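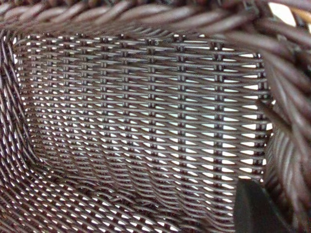 The weave on a dark brown wicker basket, with light coming through the gaps.

Basket swap moves to the Altholm library for the rest of winter
4 February 2002
By Sevim Çınar

If you turned up at the church hall in Altholm on Saturday with an armful of old baskets and found the door locked, I'm sorry, and so is Birsen Bayram, who has been running the swap for as long as I've been writing this column. The boiler gave out on Thursday night and the hall is closed until the new part comes in. The swap is now in the downstairs room at the library, same hours, ten to one, every Saturday through the end of March.

I went over to have a look at the new room and I have to say I like it better! It has windows, for a start. It also has a proper sink, which matters a lot if you're there for the repair table, where Zübeyde Kılıçarslan soaks her willow before she works with it. At the hall she was filling a bucket in the restroom and carrying it down the corridor (I tried it once and wore most of it home).

For anyone who hasn't been, the swap is very simple. You bring a basket you don't want and take home one you do. If you have nothing to bring, you put $2 in the tin and pick one anyway. Picnic hampers go in the first ten minutes, so if that's what you're after, be early. Bread baskets hang around all morning. I have four of them now and I don't bake.

Zübeyde asked me to pass along a couple of things about repairs. She can fix handles, loose rims and small holes in willow or cane. The synthetic kind is harder because the strands don't take up water and soften the way willow does, and once one snaps there isn't much to be done except tuck a new piece in beside it. She'll still look at it. Please shake out the crumbs, dog hair and so on before you hand it over. And don't varnish anything first! People do, thinking it helps, and then she has to pick it all off with a knife.

There's a plan for a longer class too. Muammer Akyol from Porstead learned to weave from his grandfather and has offered to teach a beginners' course on Tuesday evenings, starting once the evenings get lighter. It would be six weeks and you'd finish with a round basket about the right size for eggs or mail. He has brought a couple of his own in and they're sitting on the library's front desk if you want to see what you'd be aiming for. I picked one up and it weighed next to nothing. I've put my name down, and anyone who saw the scarf I knitted in September is welcome to come and laugh.

The cost isn't settled yet. It depends on what he pays for willow, and the grower he used to buy from has quit the business, so he's asking around. If you know of somebody with a patch they'd let him cut, leave a note for him at the library.

Parking is the one drawback of the move. The lot behind the library is for staff until noon on Saturdays, so you'll need to use the street or the lot by the feed store and walk over. Birsen says you can pull up at the side door for a minute to unload if you have a lot to carry. Just don't leave the car there, the book van needs to get in.

Coffee is still free. Bring your own mug, the library only has paper cups and they'd like to keep them for story hour.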